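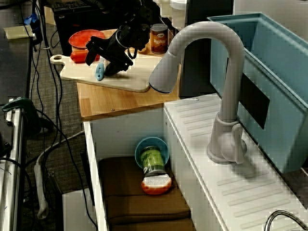 Report of a Visit to the Hollis Demonstration Laboratory, Mestley

Members of the equipment planning group visited the Hollis laboratory at Mestley in August. The purpose was to gather information ahead of the next purchasing round, in which one robot arm and gripper for kitchen-task work is to be considered. The group was received by Ngozi Bako, who manages the test area, and remained until 3:30 p.m.

3 comments

The kitchen station was of most interest to the group. Work there is carried out with toy utensils, toy food and a play sink beside a cutting board. Ms. Bako advised that furnishing a station of this kind is a minor expense. Hollis allows $100 for the initial set of props and a further $100 each year for replacements. Our draft budget had set aside a much larger sum under this heading, and the difference may be moved to spare parts.

Fingers and cables were described as the items most often reordered. Roland Pickering asked whether a service contract would cover them. Under the Orkumex contract used at Hollis, the arm and its controller are covered and gripper fingers are charged separately. The Grisance offer includes fingers but requires that the arm be returned to the supplier for any repair. The yearly price quoted to us by Grisance is $3,000. A written quotation from Orkumex has been requested.

The group also took note of floor space. Cables run across the carpet beside the station, and a power strip is placed on the floor. Our own room has outlets on one wall only. The cost of additional outlets and cable covers should therefore be entered in the plan before any order is placed, as it was left out of the first draft.

Ms. Bako recommended that delivery and staff training be quoted as separate lines. Hollis waited longer for training than for the arm itself.

Mr. Pickering will revise the budget sheet and circulate it with both quotations attached.

100 shares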